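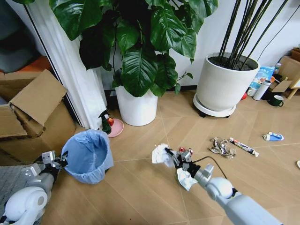

Brelilholm FAQ: stuff people keep asking me

I'm Ryan Marsden and I make Brelilholm pretty much by myself, evenings and weekends. It's a turn-based RPG about a salvage crew in the flooded city of Talpur. I get a lot of the same emails, so I finally sat down and typed up the answers.

When does it come out?
October, on PC. I'd love to say a day but I'm still fixing the last dungeon, and every time I fix it I break the boat.

How long is it?
My own relaxed playthrough, with most side jobs, took 48 hours. If you skip the side jobs you'll be done a lot sooner, and you'll also miss my favorite character (the ferry cook, please go talk to her!).

Do I need to have played Gatau first?
Nope. Gatau takes place in the same world but a long time earlier, and Brelilholm starts in the year 2112 with a whole new crew. There are a few nods for returning players, mostly in bookshelves and tavern gossip.

How does combat work?
You bring five crew members into a fight and everybody shares one pool of breath points. Big moves eat a lot of breath, guarding gives some back. It sounds stingy on paper, but once you get your first set of charms it really opens up and you can do some very silly combos.

Are there random encounters?
No, enemies walk around on the map and you can dodge most of them. The eels in the lower market are fast, sorry.

What is all the junk in my bag for?
Crafting! There are 136 items in the game and a good chunk of them look like garbage when you pick them up. Hang on to rope, glass and anything with "cracked" in the name until you reach the workshop in Alham. After that you can sell your leftovers to the guy by the pump, who pays better than the regular shops.
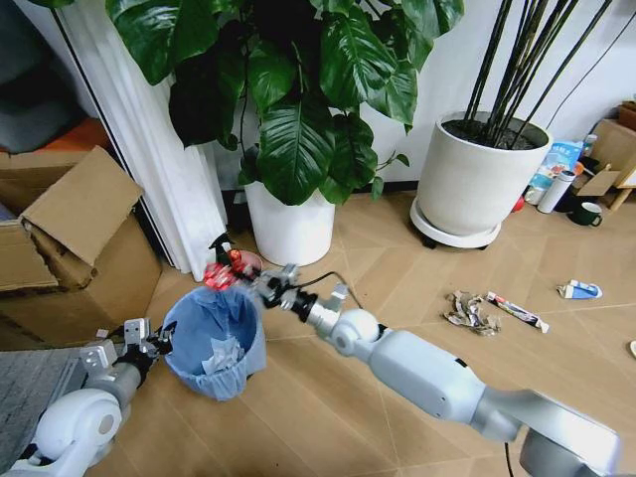 Probably a wrapper over the little blue bin, paper already inside.

Can I miss a party member?
One of them, yes. If you leave Alham without finishing the lighthouse job, the diver goes home and stays there. I've gone back and forth on this and I'm keeping it, but the game does warn you before you board.

Is there a difficulty setting?
Three of them, and you can switch any time you're at a campfire. Story mode still has the boss fights, they just hit like a wet towel.

Will my demo save carry over?
Yes, as long as you saved at the inn. Saves made out on the docks don't transfer because I've moved the docks.

Controller or keyboard?
Both work and you can remap everything. I play with a controller, so if something feels clunky on keyboard, write to me and tell me which menu you were in.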